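I have now seen Lusinura 2 times in one month, and I'm trying to work out if that makes me a fan or just someone who should get another hobby.

If you missed my rambling about it back in September, Lusinura is a percussion and movement show. It runs 110 minutes with no intermission (bring a cushion, I mean it), and there are 16 performers, most of whom can drum, sing, climb a rope and do a pretty convincing impression of a thunderstorm. It's playing at the Akpan, the old brick theater down past the bus depot, which seats so few people that if you sit in the front you will get sweat on you. I got sweat on me. I was fine with it!

The first time I went, I didn't know anything going in. A coworker had a spare ticket, I had a free evening, and I figured worst case I'd get a nice dinner first. We ate at Grernus across the street, where the service was so slow that we ended up running to the doors with half a flatbread wrapped in a napkin. So I sat down a little sweaty myself, still chewing, and then the lights dropped and one woman walked out and started tapping on the floor with her fingernails. Just her fingernails. It went on for a good long while and I remember thinking, oh no, is this the whole thing?

It is not the whole thing. By the time the rest of the cast had come in from the aisles, all stomping on different beats, my chest was buzzing. There's a section maybe halfway through where they split into two groups and sort of argue in rhythm, one side on big floor drums and the other using only their hands and mouths, and the mouth side wins. The guy behind me yelled. I think I yelled too.

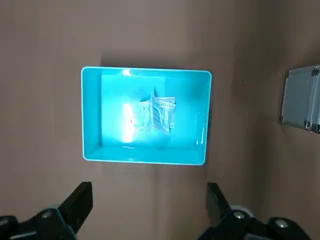
What I wanted to know the second time was how much of it is set and how much they make up as they go. My guess going in was that it was mostly improvised, it feels so loose. Nope. Nearly everything I remembered came back in the same spot, down to the pause where one of the dancers pretends to forget the step and looks at the audience for help. I laughed anyway, but I'll admit I was a tiny bit let down — I had really believed him the first time.

The argument section was different, though, or at least I think it was. It ran longer, and the drummers got in a last word after the mouth side had finished, and you could see a couple of the others grinning at each other like they hadn't planned on it.

Okay, things I didn't love. The ballad. There's a slow song near the end, sung by a trio up on a platform, and it's pretty, but it goes on and on, and after all that stomping my body just wanted more stomping. The words are hard to catch too. I looked the show up on one of those fan-run Wikis when I got home and there are 4 competing versions of the lyrics, so I guess it isn't only me. One of them has a verse about a goat. I would have noticed a goat.

Also the seats. I sat in the balcony for round two to save some money, and while you do get a great look at the floor patterns (they make these spirals that you can't see at all from down low), you lose that feeling of the drums coming up through your shoes. If you can only go once, pay for the lower level. Row C or D would be my pick, on the left side, where the aisle entrances come closest to you.

They're staying on through the end of the month as far as I know, and the late show at 9 had plenty of open seats when I went. I'd eat afterward if I were you. Grernus keeps the kitchen open late, and the flatbread is a lot better when you aren't running with it.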